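Sep 14, 2022

I finally got to teach a robot something with my own two hands! Kenna Mackay has been telling me since April that I should come try the Dodach setup, and I kept putting it off. Well, I went, and I have been talking about it at dinner ever since.
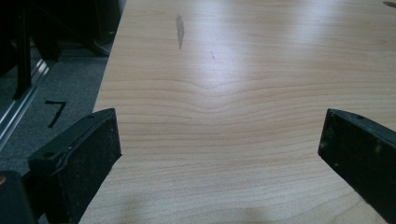
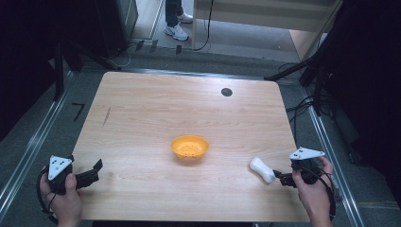

Black gripper fingers over the wood-grain table, in both shots.

The idea is that you hold a gripper in each hand and just do the job, over and over, and the robot learns from the recordings. Kenna wants 1000 of them by the end of the project and they were at 527 when I sat down. I added 59 (my wrists knew it the next morning).

What surprised me was how clumsy I was at first! You lose all the feeling in your fingertips, so you have to watch the jaws the whole time. Catherine Moffat told me to slow down and stop fixing my grip halfway through a move, and after that it got so much smoother. I even started to hum.

They let me keep my bad tries in a separate folder, which I named Ritchie after my old cat. Next time Catherine wants to start on folding cloth, and I already said yes.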